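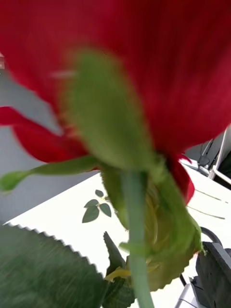

The Fulmont Allotment Society will mark its 81st growing season in April with a revised set of rules and a longer waiting list than at any time in its history. The list now stands at 400 names.

Dean Bunting, who chairs the society, told members on March 6, 2018 that larger plots would be halved as they fell vacant.

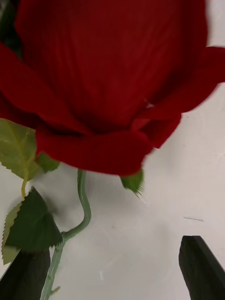
The change has divided opinion. Genalyn Umali, a plot holder on the Baluyot side, supports it and has given up half her own ground. Others fear that a smaller plot leaves no room for potatoes.

Water and paths

Rainwater tanks will be fitted at the lower gate. Hoses may be used for 2 hours each evening, and main paths must be kept clear for barrows.

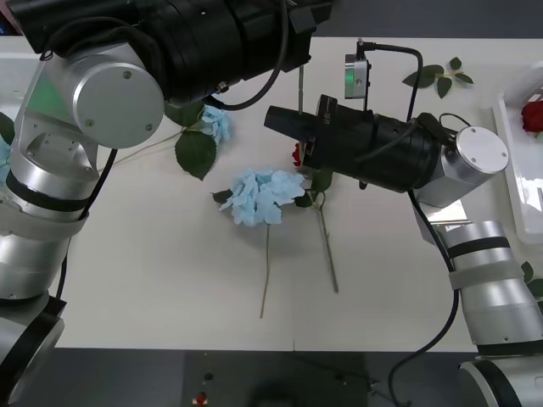 Flowers among the vegetables

Under the old rules, flowers were limited to the borders. Oranuch Noiphan asked for the limit to be lifted, and members agreed. Roses and hydrangeas may now be planted on any plot, provided they do not shade a neighbour's crops. 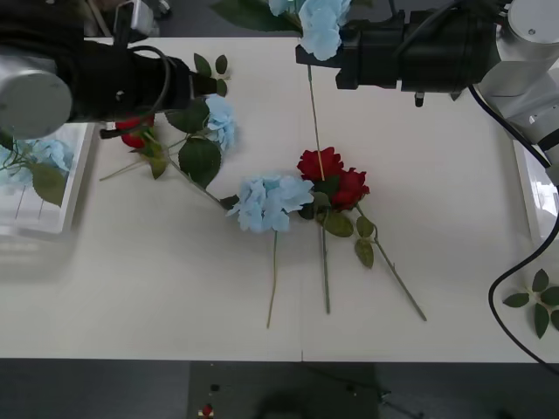 Applications

Forms are held at the Jeten Road office. Applicants must live within 3 miles of the site.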